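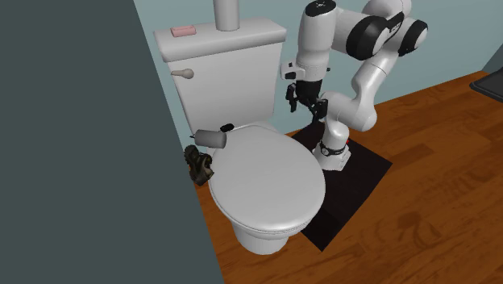 4.2 House rules for resetting and logging

7 min read

Figure 4. Simulated bathroom with the arm beside the toilet, gripper open. The soap is on the tank lid and the paper roll is on the closed seat lid.

I'll admit I used to be sloppy about this part. When we started the Zurkska task set in January, each of us had our own idea of what counted as a fair start, and when Kumiko Morikawa tried to rerun my trials she couldn't match half of them (my notes said things like "soap in the usual spot"!). So we wrote some rules down, and I now stick to them even when I'm in a hurry.

Every trial begins with the gripper open, holding nothing and clear of the fixtures, as in Figure 4. Small items like the soap and the roll get their start poses from a saved file, and we never nudge them by hand to make a grasp easier. If the arm touches the tank or the seat lid without being told to, we log a contact and stop the run, even if it would have finished fine. I lost 61 of my 900 runs that way and grumbled about it, but I'd keep the rule.

We also freeze the task text before anyone sees a result. The version used throughout this paper is the one dated 10/5/22, and any later edits went into a separate branch. Failed runs stay in the log with their seeds, and so do the boring ones where the planner just timed out. Kumiko wanted a video saved for each run as well, and we're still arguing about the disk space.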